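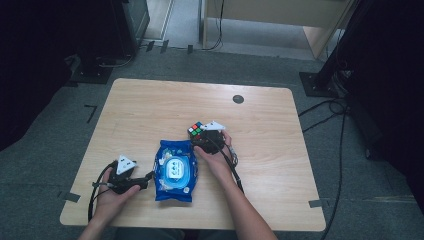 We finally wrote down our house rules for hand-held gripper sessions, so I'm putting them up as a thread. We run these at Urkeo and the rules started as a page of notes from January. First one is about cables. Each gripper has its own, and both have to reach the middle of the table with slack left over. A cable that goes over the front edge, like the left one, gets checked before every take by moving the gripper to the far side and back. If it catches, re-route it and start again.

2/ Tape on the floor is part of the setup. Table corners go back to the tape at the start of every shift. If the tape lifts, replace it before you move anything else. Don't judge the spot by eye.

3/ Marker plates. Wipe them, look for lifted corners, keep fingers and sleeves off them. A scratched plate comes out of service that day. We had 14 plates on the shelf and pulled 2 in the first check.

4/ One task, one object list. If the list says cube and wipes, then it's cube and wipes. Coffee cups and phones go on another bench.

5/ A dropped object is not an automatic discard. Keep recording, pick it up if you can reach it from the chair, and tag the take as a drop. Anyone who leaves the chair ends the take.

6/ Breaks. We stop after 11 takes, grippers down, hands open. Wrists get sore well before people will say so.

7/ Log the take number before you start, not after. Take 3132 has two entries in our log and we still can't tell which one is right.

8/ Galli sheet is the current version. If you have the old Flirnach one taped up at your station, please bin it. Still arguing over glove rules, will add those when they're settled.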